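4. Looking after the cell between runs

I'm assuming you've read section 3 and both arms power up without complaint. If they don't, go back, because nothing below will help you. Everything here applies to the two-arm Dova cell as we run it at Uvbridge, with the walls on and the arms bolted to the shared black plate at the front.

4.1 Cable slack

I'm fussy about the purple cables, and you will be too once you've had to replace one (I've done two, and the second took me until half past seven in the evening!). Each arm has its own, and it has to be long enough for the arm at full stretch without snagging on the elbow when the arm folds back.

1. Send both arms to the rest pose and switch off at the wall. Wait for the joints to go limp before you put your hands in.
2. Start at the white fitting on the gripper and follow the cable down with your fingers. You're feeling for flat spots and nicks.
3. Check the loop behind the wrist. I like a nice generous arch there.
4. Carry on past the elbow and down to the opening at the front. A sharp bend near the bottom wants easing out by hand.

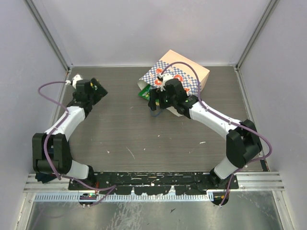

Right arm working at the mouth of the bag, with its cable arched up behind the gripper.

Caution: the openings at the front have bare circuitry and small wires inside. Don't poke cable slack down there with a screwdriver. Florin Moldovan keeps a plastic spudger in the drawer, so borrow that.

4.2 Gripper check with the sweet packs

We use shop-bought sweets and a paper bag for this one. They're cheap, they come in odd shapes, and a gripper that's drifted out of line soon starts making a mess of them.

5. Power up, load job 463 and keep a hand near the stop button.
6. Spread the packs over the middle and back of the board. Leave some bare board between them if you can, although a bit of crowding is fair practice.
7. Stand the bag in the back right corner with its top folded open and the string handles out of the way.
8. Run the job at slow speed and watch the fingertips as they close. Both should meet the wrapper together. If one gets there first, stop and redo the finger alignment in 3.6.
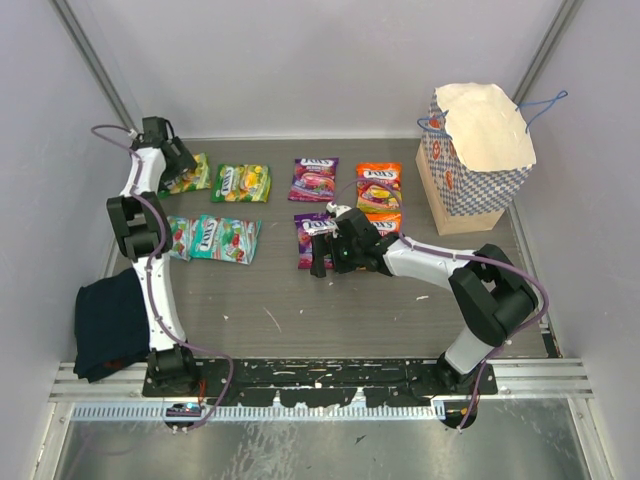
9. Clear the board, then wipe it down with a dry cloth. Please don't use spray, it creeps under the rail.

Note: small scratches and scuffs on the board and the black plate are fine, ours has plenty. A loose plate isn't fine. Yaryna Mykhailiuk goes round the plate bolts every January, and I'd do the same after any hard knock.

10. Write the run in the log with your initials. At 2000 runs the finger pads get changed, whatever they look like.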